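Accept cookies to help us improve this site. Read our cookie policy.

Filed under: Home Tips, Kitchen, After Surgery

Managing the kitchen with one good leg

After my knee operation I used crutches for the whole of January. The hospital gave me exercises and a sheet about the stairs, but the kitchen I had to learn by myself. I write down what helped me, maybe it is useful for other people with a knee or hip in repair.

Move things before the operation. Put the pans, plates and cups that you use every day between the height of your hip and your shoulder. Bending to a low cupboard was the hardest movement for me, and I was not allowed to bend the knee more than 90 degrees in the beginning.

Do not carry, slide. With crutches you have no free hand. I pushed the things along the counter, a short distance each time. For soup and coffee I used a flask with a screw lid, in a small bag across the shoulder. Fill it only with 500 ml, more is too heavy and pulls you to one side.

Wash little and often. Standing at the sink is tiring, so I washed after every meal and never more than one person's dishes. A dish rack on a table, at sitting height, lets you dry and sort from a chair.
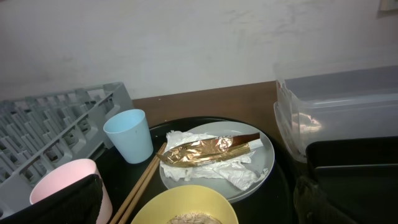
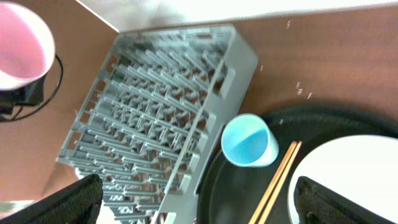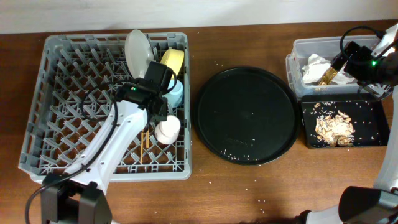
Choose the chair well. It should be firm, with arms, and a bit higher than a normal kitchen chair. A chair with wheels is dangerous — mine went away from me on the second day and I was lucky.

Take up the small rugs. Also the one in front of the sink, even if you like it. Wipe drops from the floor at once, a crutch tip slips very easily on wet tile. My tips were worn after 3 weeks and I changed them for new ones from Birnine, but any tip with the correct diameter is good.

Keep the phone in your pocket, not on the counter.

For cold packs, make a flat place in the freezer. I kept two packs there and wrapped them in a thin kitchen towel, never directly on the skin. Ask your therapist how long to leave them on.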